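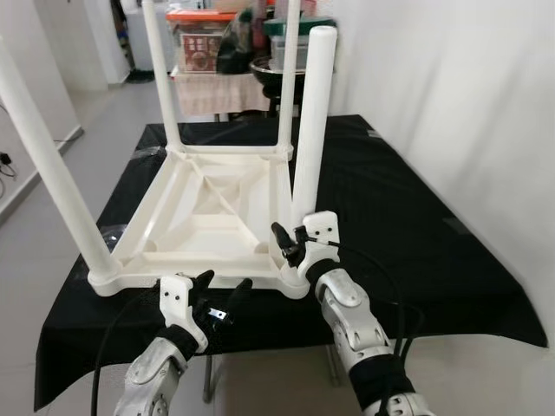 Swapping your own cabin air filter is one of the most satisfying little car jobs there is! On most cars it hides behind the glove box, so empty that first, squeeze the sides and let it swing down. Keep the clips and screws in something with a rim.

Slide the old filter out slowly, dirty side up, and look for the airflow arrow.

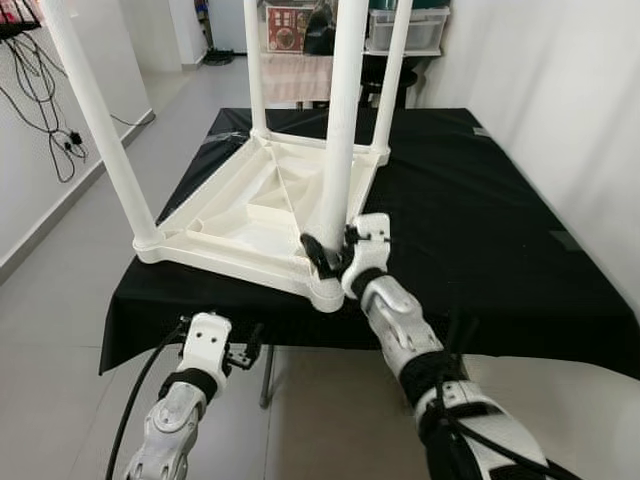

Now push the new one in with its arrow pointing the same way, snap the cover shut and run the fan on high. I do mine every June.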